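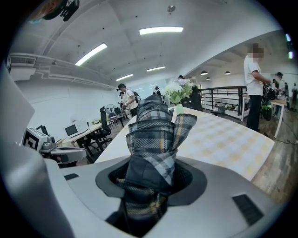 Matěj Baláž told me that I was asking the wrong people, and that if I wanted to know why flu shots went unused in Denton I should talk to whoever answers the clinic phones. So I did!

4.2 Booking and missed visits

I sat in at the Girard and Olham clinics through June (mostly next to the phones, with a lot of coffee) and went over the call notes afterward. We had 675 booked visits, and 240 of them ended in a no-show. I'd expected fear of side effects to come up most. What I kept hearing was bus times, shift changes and kids home sick. Two clinics is a small base, I know, and Olham closes early on Fridays, so I'd read Figure 6 with that in mind. Section 4.3 takes up the reminder calls.

Figure 6. Missed flu shot visits by clinic and time of day.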